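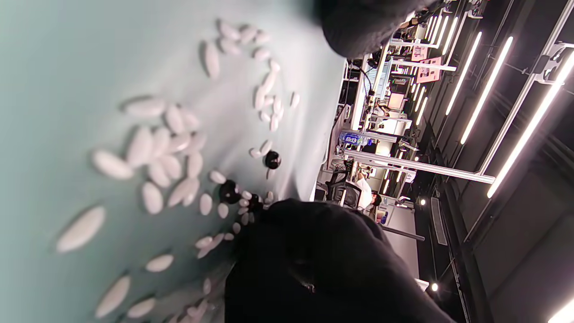

White oval pieces and a few small black ones on a pale green tabletop.

How to add affiliate links to an older blog post

If you've been blogging for a while, you probably have a pile of old posts that still get visitors every day and don't earn you a penny. I had plenty of those myself when I joined my first network, and I spent far too long writing new things before it dawned on me to go back and look after what I already had (my friend Esperanza Sarmiento had only been telling me so since August!). So put the kettle on and pick one post to practice with.

Step 1. Find a post worth the trouble

Open your stats and look for pages that people reach from a search engine. Choose three to start with. A post where you already talk about a product by name is ideal, and a post about your vacation is probably not, however lovely the vacation was.

Step 2. Check that the merchant is still running a program

Log in to your network and search for the shop. I use Cestum for most of mine and Wukon for the smaller stores. Read the terms while you're there, especially the part on cookie length and whether they allow coupon sites, and apply if you haven't already. Some merchants say yes within the hour and some take their sweet time.

Step 3. Make the link

Use the deep link tool so that your reader lands on the exact product page and doesn't have to hunt for it from the home page. Paste in the product address, add a tracking reference you'll recognize later (I use the post title, shortened), and copy what comes out.

Step 4. Put it where it helps

Two links in a normal-length post is plenty, and I'd never go over five, even in a long roundup. Link the words that name the product. "Click here" doesn't tell anyone much. Mark each link as sponsored in your editor's link settings.

Step 5. Tell your readers

Add a plain line near the top saying you may earn a commission if they buy. Keep it above the first link, in the same size type as everything else.

Step 6. Test it

Save the post, open it in a private window and click every link yourself. Check it on your phone too. Then leave it alone for a month before you look at the numbers, hard as that is!

Contact Delwyn Treloar | Copyright Isska Blog Notes, all rights reserved | Back to top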